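Imprimir | Enviar por e-mail

Quem somos

Hukmont - centro de recuperação de aves marinhas. Começámos em fevereiro, numa garagem emprestada, com 2 tanques e um congelador cheio de sardinha. Hoje são 11 tanques, uma sala de quarentena e a enfermaria Berchtold (nome da rua antiga, ficou).

Equipa pequena. Elibariki Kashindye trata da clínica, Lorenz Leitner da alimentação e das solturas. Mais 7 estagiários por época, quase todos de veterinária ou biologia. 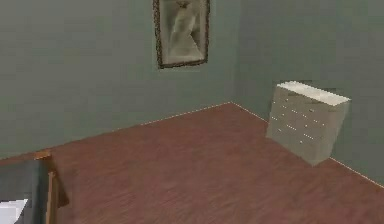

O que chega mais: gaivotas, alcatrazes, tordas-mergulheiras no inverno. Anzóis, redes, petróleo às vezes. Já passaram por cá 1.396 aves, cada uma com ficha e anilha. Os dados vão todos para o registo Carix, aberto a quem quiser consultar.

Visitas só com marcação, grupos escolares tem prioridade. Época de muda - fechado ao público, as aves precisam de sossego.

Encontrou uma ave ferida? Caixa de cartão, escuro, sem água nem comida, e ligue-nos logo. Não tente lavar a plumagem em casa, por favor.

Texto revisto em novembro de 2022

Imprimir | Enviar por e-mail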